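4.2 Crop raiding along the Droltow margin

Farms on the northern edge of the reserve lose more to elephants than to anything else, and May is the worst of it. We logged 358 raids over the study period. Most came after dark, the bulk before 2 a.m., and most hit the same few plots again and again. Maize first, then squash and pumpkin. Cassava hardly touched. Losses are self-reported so treat with care – some households clearly rounded up.
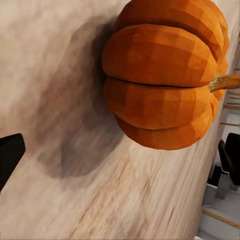
Lilian Mosoti objected to this reading at the draft stage: households round down just as often, she wrote, as a big claim brings an inspection and a long wait, and a small one gets paid.

We take the point. Both errors are probably in the data and we have no good way to split them. Payment records from Fontes would help but were not availble to us.

Distance to the fence explains less than we thought. Plots within 10 km were all raided at some point, near or far, and the old track down to the river matters more. Elephants use it, so do herders. Bastos and Dambrauskienė report the same for Favarov, with a smaller herd.

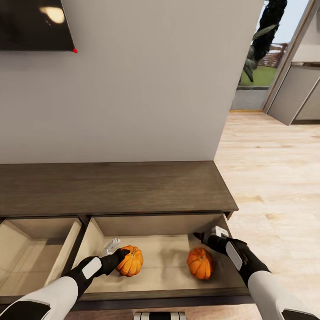
Storage is the other half of the problem. A crop brought in early is still at risk if the store can be smelt from outside, and mud-walled stores were broken into at both sites. Households who kept produce inside the main house did better, though not by much. Few had furniture for it; a low cabinet with a drawer, like the one holding two small pumpkins in the picture above, takes very little of a harvest. Seed maybe. Not food for a season.

Chilli fences worked for a while. Then the rains came and the grease washed off, and nobody had money to redo them.

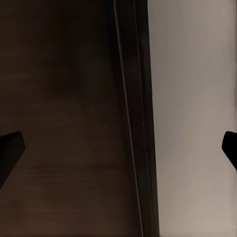

Beehive fences lasted longer, with around 15 hives still occupied at the last visit. Honey sales paid for repairs in the Gesanis plots only. Elsewhere the wire was taken for other uses, which we should of expected.

Figure 4. Produce and storage.

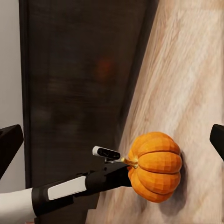

Retaliation was rare but not absent. Sutherland puts it down to slow payments, and our interviews lean the same way. We did not ask directly about poisoning, for obvious reasons, so the true figure may be higher.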